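Print this page | E-mail to a friend

Jascombe House Holiday Rentals: Walk-Through Safety Checklist, with comments
Checked by Rianne Van Hecke, June 2, 2021

I like to go through the house slowly, with a cup of coffee and the windows open, and I've written down more than the form really asks for. Bear with me!

1. Smoke alarms, all floors. OK. The one on the upstairs landing chirped at me, so it has a new battery now. Please test them again in October, when the heating goes back on.

2. Fire extinguisher, kitchen. OK. Tag no. 1086, needle in the green. I moved it away from the stove, where you'd have had to reach across the flames to get at it (I don't know how we lived with that for so long).

3. Stair rail. NEEDS WORK. It wobbles at the third post. Gilles Mallet is bringing longer screws, and until then there's a note taped to the wall asking guests to go easy on it.

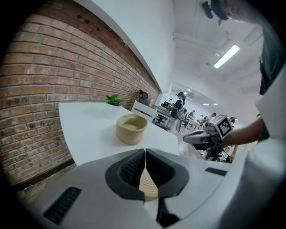 4. Hot water. NEEDS WORK. Far too hot at the bathroom tap, and small children stay here. I turned the dial down and will come back with the thermometer.

5. Window latches, bedrooms. OK, though the back bedroom sticks in damp weather and wants a good firm push. A little candle wax along the track does wonders.

6. Outside steps and path. OK. Moss scrubbed off the bottom step. The porch light comes on at dusk and stays on for 20 minutes, plenty of time to find your keys.

7. First aid kit. RESTOCK. We're out of burn gel and the tweezers have wandered off again.

Comments

Italo Cattaneo: We had the same wobbly rail at our place. Longer screws held for one summer, then we had to replace the post. Worth checking the wood while it's apart.

Apolline Guérin: Thank you for the candle wax tip, my back door opens again!

Raphaël Cordier: Do you test the carbon monoxide alarm too? I don't see it on the list.

Rianne Van Hecke: Raphaël, I do, on the boiler sheet, but it belongs here as well. Adding it as number 8.

Copyright 2021 Haltbridge Rentals | Contact us | Back to top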